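About Programs Reports Grants Contact

Programs > Drerside Community Meals > Progress reports

Progress report to the Evgate fund: dining room and tableware
15 Apr 2019
Prepared by Esko Keskinen, dining room coordinator

This report covers work at the Drerside dining room since the grant was approved in November. The grant was for three things: replacing the worn tables, buying table settings and serving dishes, and writing a routine for setting and clearing that a new helper can pick up in one shift. The first two are finished. The third is mostly finished and the remaining work is set out further down.

Tables

The old folding tables have gone. The new ones have pale timber tops and came from Kokkonen, who delivered them in two loads. One top arrived with a split along an end and was swapped within the fortnight at no charge. We have stopped using the plastic cloths. Several regular diners told us they liked the bare wood better, and it saves the wiping and folding we used to do after every lunch. The tops mark if a wet glass is left on them, so a dry cloth is now kept on each trolley.

Tableware

We bought 73 woven placemats, enough for a full sitting with a few spares. The plan in the application was for plain mats. We changed to a striped pattern after the supplier ran out, and the cost was the same. The mats are shaken out after each meal and sponged at the end of the day. They should not go through the dishwasher. Two did, early on, and curled at the corners.

We also bought 33 serving dishes. Food now goes to the table in a shared dish and people help themselves, where before it was plated at the hatch. Győző Vincze, who runs the kitchen, asked for oval dishes, as the round ones we trialled took up too much of the table and left nowhere to put the bread. Black was chosen over white on price.
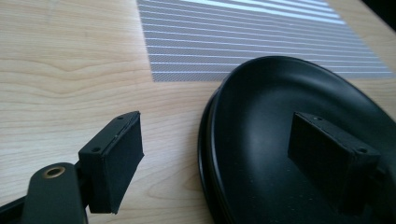
Do the dishes go on the placemats?

They go between the place settings, straight on the wood. A dish can overlap the edge of a mat if the table is full, but hot dishes need a cork stand under them, and the stand will not sit flat when it is half on a mat. The setting sheet now says this in the second line.

One thing we did not expect is that dust shows up on black. A dish that has sat on an open shelf for a week needs a wipe before it goes out, even if it was put away clean. Dishes are now stored upside down on a lined shelf, and the person setting up checks each one under the window before it leaves the kitchen. Water spots are the other complaint. Drying by hand fixes it – the drying rack alone does not.

Setting and clearing routine

The routine is a single laminated sheet with the order of work: tables wiped, mats out, cutlery and glasses, stands, then dishes last. Clearing runs the other way. So far 11 helpers have been shown through it. Most manage on their own by the second shift. The step people forget is returning the cork stands, and we have lost a few to the compost bin.

The draft was tried at lunch first, then at the evening meal. Evenings were harder. The room is used for a craft group until late afternoon and there is less time to get the tables clean, and glue has to be scraped off before any mat goes down. We have asked the group to use their own boards and they have agreed.

Spending

Tableware and storage came to $3,401, which is within the amount approved for that line. The shelf liner and the cork stands were not in the original budget and were paid for out of the saving on dishes. Invoices from Kokkonen for the tables and from Ikomus for the mats and dishes are attached to the online form.

Still to do

The routine sheet needs a version in larger print. Győző would also like a short section on portion sizes for shared dishes, as the last people served at a table sometimes get less than the first. He is testing a second, smaller dish brought out halfway through the meal. We will include the result in the final report, along with any breakages to that point.

We are not asking for any change to the grant terms.

Filed under: Progress reports, Meals and kitchens, Small equipment grants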